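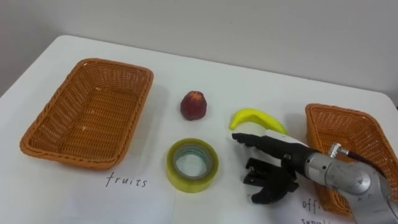

July 6, 2019

Dye notebook, back at it after a fortnight off. I wanted a proper grey-green this time, so I simmered 900 g of gum leaves in the big Dutetti pot and left them to steep overnight. The bath came out the colour of strong tea and the whole shed smelled like cough lollies (lovely for an hour, then a bit much!).

First skein was the Grakitz merino, 109 g dry, alum mordant. It went a warm tan, nice enough but miles off what I was after. The second one got a pinch of iron at the end and went dark so fast I nearly dropped the tongs. Closer to charcoal than green, and the wool feels harsher too. Halve the iron next time and pull it out sooner.

The Ghorbani cotton barely took any colour. I reckon I skimped on the scouring, so that's on me. Redo it with washing soda and a longer boil.

If anyone's using the Tratis scales, they drift when the heater's on, so zero them between weighings. Still have almost 498 g of dried leaves in the tin, enough for another go in August. Please don't tip out the bucket by the sink, it's the iron bath and I want to try it on the linen scraps.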